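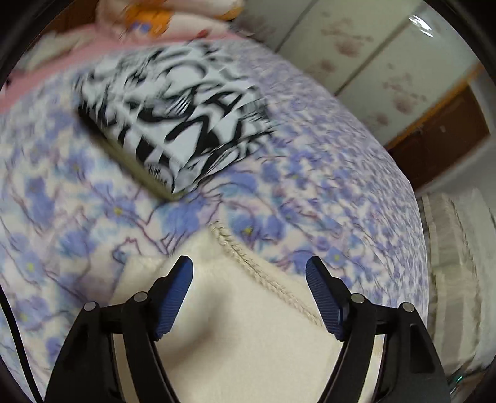
ベッドの上面は、寝室の片づけの途中でどのような場所として使われるのか。

布類を広げてたたむ作業面として使われ、あわせて、しまう場所がまだ決まっていない品を一時的に置く面としても使われる。

図1　薄紫色の花柄のベッドカバーの上に置かれた生成り色の起毛した布と、白黒の模様の包み状の品。

## 4. 寝室における仮置き面としてのベッド

### 4.1 本節の対象

前節では、居間と台所の水平面に物が留まる過程を扱った。本節では寝室を取り上げ、ベッドの上面に置かれる品の種類、置かれ方、および片づけが終わるときの面の戻され方を述べる。対象は、Drarberg地区とSkuslow地区で協力を得た12世帯の寝室である。床に布団を敷く世帯は、作業面の高さが大きく異なるため本節の対象から外し、補論で別に扱う。

寝室を独立した節としたのは、台所や居間と比べて、作業面と休息の面が同一の家具に重なっているという特徴による。台所の調理台は片づけの途中で物が残っていても、その日のうちに使えなくなるとは限らない。ベッドの場合、夜までに上面を空ける必要があり、仮置きには実質的な期限がある。この期限が物の置き方に影響していると考えられる。

以下では「仮置き」を、最終的な収納場所とは別の面に、後で動かすことを前提として物を置く行為とする。ベッドカバーや枕のように寝具の一部として常にそこにあるものは、仮置きの対象に含めない。ただし、洗濯から戻ってまだ掛けられていない寝具は仮置きの対象に含めた。この区別は記録の際に迷うことが多く、迷った場合は世帯の人に尋ね、その呼び方に従った。

### 4.2 記録の方法

各世帯について、ふだんの寝室の片づけを2回記録した。1回の上限は40分とし、それより早く終わった場合はそこで打ち切った。作業の順序や道具について、こちらから指示は行っていない。記録者は部屋の入口側に立ち、ベッドの上に品が置かれるたびに、品の種類、置かれた位置、次に動かされた先を所定の用紙に書き入れた。

位置の記入には、ベッドの上面を頭側、中央、足側に分けた略図を用いた。壁に寄せて置かれたベッドでは、壁側と通路側の別も記した。予備調査では上面をさらに細かく分けた略図を試したが、大きな布は複数の区画にまたがるため、記入者の間で一致しないことが多かった。本調査で区画を粗くしたのはこのためである。

作業のあと、聞き取りを15分行った。質問は、ベッドの上に物を置くことについての考え、置きたくない品があるかどうか、最後まで残りやすい品は何か、という点に絞った。聞き取りの内容は録音せず、その場で要点を書き取り、読み上げて確認を受けた。

用紙の様式は、Villanueva地区での先行する台所調査で用いたものに手を加えたものである。台所用の様式にあった「濡れ」の欄は残したが、寝室では記入がほとんどなく、分析には用いていない。

### 4.3 布類の扱い

ベッドの上に置かれた品のうち、最も目立ったのは布類である。衣類、タオル、ひざ掛け、枕カバーなどがこれにあたる。布類はまずまとめて置かれ、そこから一点ずつ引き出されて広げられ、たたまれ、別の位置に重ねられることが多かった。まとめて置かれる位置は中央が多く、たたみ終わったものは足側か通路側の縁に寄せられる傾向があった。

起毛した布や厚手の布は、薄い布と異なる扱いを受けた。図1の生成り色の布には、上の縁に沿って編んだような盛り上がった縫い目が斜めに走っている。縁の位置がこのように触って分かる布では、縁を手がかりにして向きをそろえることができる。聞き取りでも、厚いひざ掛けは縁を先に探してから広げるという説明が複数の世帯で得られた。反対に、縁の始末が目立たない毛足の長い布では、一度全体を広げてから向きを直す動作が見られ、そのぶん広い面が必要になった。

たたみ方は世帯によって異なり、同じ世帯の中でも品によって異なった。収納先が引き出しである布は、引き出しの幅に合わせて細く折られた。収納先が棚の場合は、面の広い平たい形に折られた。収納先がはっきりしない布は、折り目の少ない大まかな形のまま置かれ、その後も長く上面に残った。折り方の細かさは、持ち主が行き先を決めているかどうかの目安になりうる。

厚手の布については、積み重ねの順序にも特徴があった。多くの世帯では厚い布を下に、薄い布を上に置いた。これを意識して行っていると答えた世帯もあれば、指摘されるまで気づかなかったという世帯もあった。厚い布を先にたたむという順序がそのまま重なりの順序になった場合も含まれており、両者を記録用紙の上で区別することはできない。

### 4.4 布以外の品

布類に次いで、箱、本、紙袋、包みなど、形の定まった品が置かれた。図1では、白地に太い黒の筆文字風の文字と渦状の模様の入った長方形の品が、花柄のカバーの上に斜めに置かれている。側面に淡いオリーブ色の帯が見え、ある程度の厚みがあるが、箱であるか本であるかは外見からは定めにくい。記録用紙では、この種の品を「角のある品」という一つの区分にまとめた。

角のある品には、布類とは異なる点が二つの面で認められた。まず、置かれる位置が布の作業の中心から外れやすい。布を広げる範囲に硬い品があるとたたみにくいため、頭側や壁側に寄せられることが多い。次に、ベッドの縁に対して平行に置かれるとは限らない。机や棚の上では同じ品が縁に沿って置かれていた世帯でも、ベッドの上では斜めのまま残された。ベッドの上面は柔らかく、沈み込みがあり、縁も丸みを帯びているため、そろえる基準になる直線が得にくいのであろう。

斜めに置かれた品は、その後に別の品を並べるときに余分な隙間を生む。作業の後半で上面が狭くなると、角のある品を一度持ち上げ、縁にそろえて置き直す動作が見られた。置き直された品はそのまま収納に向かうことが少なく、もう一度仮置きの状態に戻ることが多かった。置き直しは収納の準備というより、布のための面積を確保する動作として理解するのが妥当である。

角のある品が最後まで残りやすいことは、聞き取りでも述べられた。衣類には引き出しやたんすという決まった行き先があるが、贈り物の包みや、読みかけの本、空き箱などは、寝室に置くのか別の部屋へ運ぶのかをその都度決めなければならない。別の部屋へ運ぶ品は、寝室の作業が一段落してからまとめて持ち出されるのが普通であった。持ち出しの際には、たたんだ布の上に載せて一緒に運ぶ例もあった。

### 4.5 ベッドカバーの色柄と物の見え方

ベッドカバーは、掛けたままの世帯と、作業の前に外す世帯とに分かれた。掛けたままにする理由としては、下の寝具に直接物を触れさせたくないという答えが多かった。外す世帯では、カバーの上に物を置いて汚すことを避けたいという答えがあり、守る対象が逆になっている。どちらの世帯も、清潔に保ちたい面に物を置かないという点では共通している。

カバーの柄は、置かれた物の見つけやすさに関わる。図1のカバーは、白と淡い桃色の地に青紫の花、黄色の小さな花芯、紫がかった細い茎を配した柄である。この上では、無地の生成り色の布も、白黒の強い対比をもつ品も、柄と混同されにくい。花の大きさを上回る無地の面があれば、地の柄がそこで途切れ、品の輪郭が読み取れるためである。

見つけにくくなるのは、小さな柄のある布や、カバーと似た色の小物である。Drarberg地区のある世帯では、花柄のカバーの上に置いた花柄のハンカチが、カバーを整えるときまで気づかれずに残っていた。同じ世帯で、靴下の片方が枕の陰に残ることはあっても、柄のために見落とされたことはないという。小さな品の見落としには、色柄の近さと、枕や重ねた布による隠れとの両方があり、記録では別々に扱う必要がある。

無地のカバーを使う世帯では、色の近い無地の布が見落とされる例があった。白いカバーの上の白い肌着がその典型である。柄のあるカバーが一般に不利であるとはいえず、置かれる品との組み合わせによる。こうした組み合わせを事前に考えてカバーを選んでいるという世帯はなかった。カバーの選択には、部屋のカーテンとの調和や、洗濯のしやすさが挙げられた。

### 4.6 収納用品との関係

Skuslow地区の一部の世帯では、足側に浅いかごや布張りの箱を置き、仮置きの品をその中に集めていた。かごがある場合、角のある品はベッドの上面に直接置かれることが減り、布をたたむための面は広く保たれた。一方で、かごの中に入った品は夜になってもそのまま床へ下ろされ、収納まで進まないことが多かった。仮置きの期限がベッドの上にあることで働いていたものが、かごに移すことで働かなくなったとみられる。

Unicoの仕切り箱を引き出しの中に用いていた世帯では、布の折り幅が箱の幅に合わせて決められていた。この世帯では、ベッドの上でたたまれた布の大きさが比較的そろっており、重ねた山が崩れて並べ直すこともなかった。ただし、同じ世帯が仕切り箱を使う前の様子は記録していないため、仕切り箱の効果として論じることはできない。

かごと仕切り箱は、どちらも片づけを助ける用品として扱われるが、使われる段階が異なる。かごは仮置きの段階で品を受け、仕切り箱は収納の段階で形を決める。後者はベッドの上での折り方にさかのぼって影響するため、ベッドの上の作業を調べるときには、たんすや引き出しの内部も同時に記録しておくことが望ましい。本調査では内部の記録を世帯の同意が得られた場合に限ったため、比較できる範囲は狭い。

### 4.7 片づけの終わり方

片づけの終わりは、ベッドの上から物がなくなることで示されるとは限らなかった。カバーのしわを手で伸ばし、枕の位置を直す動作を終わりとみなす世帯が多く、そのとき足側にたたんだ布が残っていても、作業は終わったと説明された。残された布は、翌朝着る衣類や、その夜に使うひざ掛けであることが多い。これらは仮置きと呼ぶより、使う直前の置き場にあるとみるほうが世帯の説明に近い。

これに対して、角のある品が残っている場合には、まだ終わっていないと答える世帯が多かった。寝るときに邪魔になること、落として傷めるおそれがあることが理由である。布は残してよく、硬いものは残せないという区別は、ベッドが休息の面でもあることから生じている。机の上ではこの区別はほとんど語られなかった。

上限の時間までに終わらなかった世帯では、残った品をまとめて椅子や床に移し、上面だけを空ける方法がとられた。移された先での置かれ方は、ベッドの上での置かれ方を崩したものになり、たたんだ布の山と箱が一緒に重ねられることもあった。翌日にどこから再開するかを尋ねたところ、もう一度ベッドの上に広げるという答えが大半であった。移す作業を繰り返す負担は認識されていたが、夜に上面を空けることが優先されていた。

### 4.8 限界

本節の記録にはいくつかの制約がある。記録は6月に行ったため、冬用の厚い寝具や衣類が出入りする時期の様子を含まない。厚手の布についての記述は、主にひざ掛けと敷き用の布に基づいており、冬物の上着や毛布にそのまま当てはめることはできない。

また、記録者が入口側に立つことで、通路側の動作は見やすく、壁側の動作は見えにくかった。壁側に寄せられた品については、置かれた時点を取り逃し、後から存在に気づいた場合がある。このような品は時点を空欄として残し、動かされた先の分析にのみ用いた。

家族と寝室を共有する世帯では、置かれた品が誰のものかによって動かし方が変わる可能性がある。他の人の品は収納せず、その人の枕の側に寄せておくという説明が聞かれたが、記録用紙には所有者の欄がなく、位置との対応を確かめることができなかった。次節で扱う子ども部屋の調査では、この欄を加えた様式を用いている。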